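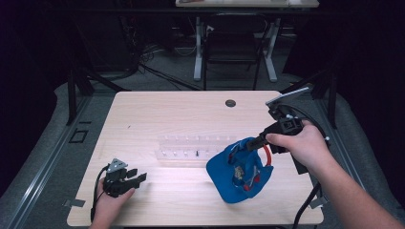 A blue baseball cap and a clear acrylic peg rack on the worktable, with a black hand-held gripper in each hand. The fingers of one gripper are pressed into the cap.

Grekard Releases Cunum 6, Planning Software That Learns to Handle Soft Things

New version gives two-handed robots a better way to grasp, turn and hang caps, bags and other items that won't hold a shape

PLESTMONT, Jun 16, 2025 – Grekard today released Cunum 6, a major update to its perception and planning software for two-handed robots. The new version is the first to handle soft and rigid objects in a single plan, so a robot can pick up a crumpled cap with one hand and work around a hard, fixed object with the other without switching programs in between.

Cunum is the layer that sits between a robot's cameras and its motors. It takes in what the cameras see, decides where the fingers should go, and sends both arms a path that keeps them out of each other's way. Earlier versions did this well for boxes, bottles and machined parts. Fabric was another story. A cap dropped on a table lands a different way every time, and the old planner needed a stored 3D model of an object before it would touch it.

Cunum 6 drops that requirement. The new grasp module looks for features a hand would look for, such as a seam, the edge of a brim or the arc of an adjustable strap, and scores each one as a place to hold. It then checks the choice again as the fingers close, and if the cloth folds in a way it didn't expect, it picks a new spot and keeps going.

"I've been waiting years to show people this," said Maite Echevarría, who leads the planning group at Grekard. "We put a cap down, we crumple it, we turn it inside out, and the planner just gets on with it! The first time it found the strap by itself in April, the whole office came over to look, and then everybody wanted to throw their own hat on the table."

The training data comes from people. Operators work through everyday tasks at a table with a hand-held gripper in each hand, and the software records how the grippers move and when they open and close. The release was trained on 382 hours of these demonstrations, covering caps, gloves, cloth bags, pegs, racks and trays. Demonstrations that went wrong were kept and labeled, and the planner uses them to learn how to recover from a slip.

Clear plastic got a lot of attention as well. Transparent parts are hard for depth cameras, which tend to look straight through them and report the tabletop behind. Cunum 6 adds an edge and reflection pass that runs next to the depth image and fills in the missing shape. An acrylic rack on a pale wood surface is one of the standard test objects, and the team calls it "the ghost."

"You can hardly see it yourself when you lean over the table," said Khadija Abdel Hamid, perception engineer. "What gave us a way in was everything that isn't clear. There are pegs standing in it, there's a shadow in front, there's a bright line where the light hits a corner. Once we let the software add those up, it stopped bumping into things, and I got a lot less gray hair."

Also new in Cunum 6:

Esteban, a replay and editing tool. Esteban lets a user scrub through a recorded demonstration, trim it, mark the moment of contact for each hand and send it back for training. It runs in a browser and shows both grippers on one timeline. It was built as an in-house tool and is now included with every license.

Two-hand timing. Users can tell the planner that one hand must hold still while the other moves, or that both must arrive together. These rules used to be written in code and can now be set from a menu.

Faster replanning. The planner now updates its path 30 times a second on the recommended computer, with both arms active.

Plain-language logs. When a plan fails, the log says which hand stopped, what it was trying to reach and what was in the way.

A few limits remain, and they're listed in the release notes. Very thin, slippery fabric is still difficult. Long items that hang below the table edge, such as scarves, can confuse the contact check. Work on both is under way, and the team would love to see recordings from users who run into trouble with them.

Cunum 6 works with the same arms and cameras as Cunum 5, and saved projects open without changes. Projects that use stored object models will keep using them unless the new grasp module is turned on in the settings.

Along with the release, Grekard is sharing a starter set of 400 recorded demonstrations, ready to open in Esteban. The set includes the cap and rack tasks, with notes from the operators on how they approached each one. Schools and research labs can use it free of charge.

Availability

Cunum 6 can be downloaded now by current license holders from their account page. New users can ask for a trial through the Grekard website. Setup guides and the full release notes are posted in the documentation section.

About Grekard

Grekard makes perception and planning software for two-handed robots. The company is based in Plestmont, where it develops Cunum and Esteban and records its own training demonstrations.

Media contact: Grekard Press Office, Plestmont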